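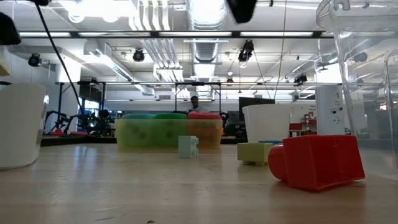 Sorting Bins, Cups and Toy Blocks: Frequently Asked Questions

Nercombe Play Library lends toys and the containers they live in. These are the questions we get most often at the desk and by email. If yours is missing, ask Clifford Nguyen, who looks after the small-parts shelves.

BORROWING

What comes with a sectioned bin?

The bin and all of its lids. The sections are joined together, so the bin goes out and comes back as one item. Our see-through bins run from green at one end to orange at the other, with green lids and a reddish-pink lid on top.

Do the blocks come in the bin?

No. Blocks are checked out separately, by the bag. Many families already have blocks at home and only want the storage. If you want both, ask for both and we will put them on the same ticket.

Can I borrow just the cups?

Yes. The large white cups are lent singly or in pairs. People use them for scooping, for stacking, and for holding the pieces a child is working with.

How long can I keep things?

12 days for bins and cups. Blocks can stay out for the same time and can be renewed once if no one else has asked for them.

Is there a fee?

Borrowing is free with a library card. We charge for a lid only if it is lost.

SORTING AT HOME

Should my child sort by color or by size?

Either works. Color is easier to start with. Put one block of each color in front of a different section and let the child match the rest. Move on to size when color gets boring.

My blocks don't match the colors of the sections. Does that matter?

No. Mint and pale green blocks are both common in our bags, and a young child may put them together or keep them apart. Let the child decide. If you want a fixed rule, tape a paper label to the front of each section. Please use masking tape and take it off before you return the bin.

Where do large pieces go?

Beside the bin, on the table. The big red piece in our mixed set is too awkward to store with small blocks. It is hollow on one side, and small parts tend to end up in it, so check it when you clean up.

What should I do with thin or odd-shaped parts?

Keep them in a cup. They slide under things on a table and are the first parts to go missing. When you are finished, look around the base of each cup as well as inside.

What kind of table is best?

Any flat table your child can reach. We like a light-colored wooden top for small parts in dark or bright colors. White pieces are harder to spot on it, so a dark towel or place mat helps with those.

How many blocks should I put out at once?

Fewer than you think. A full bag has 56 blocks, and most children under four do better with a handful or two. Keep the rest in the bag until the first lot is put away.

CLEANING AND CARE

How do I wash a bin?

By hand, in warm water with dish soap. Take the lids off first. Use a soft brush in the corners of each section, then leave the bin upside down on a rack. Do not put it in the dishwasher.

Can I wash the blocks the same way?

Yes. Put them in a mesh bag and swish them in a bowl of soapy water. Rinse, shake, and spread them on a towel. Water stays inside the hollow side, so leave them overnight before packing.

How do I clean clear plastic without scratching it?

Use a damp microfiber cloth and nothing else. Paper towels leave fine marks on clear acrylic, and spray cleaner can make it cloudy.

A lid is stuck. What now?

Run warm water over it for a minute and lift from one corner. Do not use a knife. If it still won't move, bring it in the way it is.

RETURNS

When can I return things?

Any time we are open, and on Sunday until 7. The outside drop slot is for books only. Bins put through it crack.

Do I need to sort everything before I bring it back?

Please put blocks in their bag and set the lids on the bin. They do not have to be in color order.

I found a block at home after I returned the set. Should I bring it in?

Yes, whenever you are passing. Leave it in the cup on the front desk marked Strays. You don't need your card.

What if something breaks?

Tell us when you return it and keep the pieces if you can. Write the item number on a slip of paper and put it with them. The mixed set is item 1115.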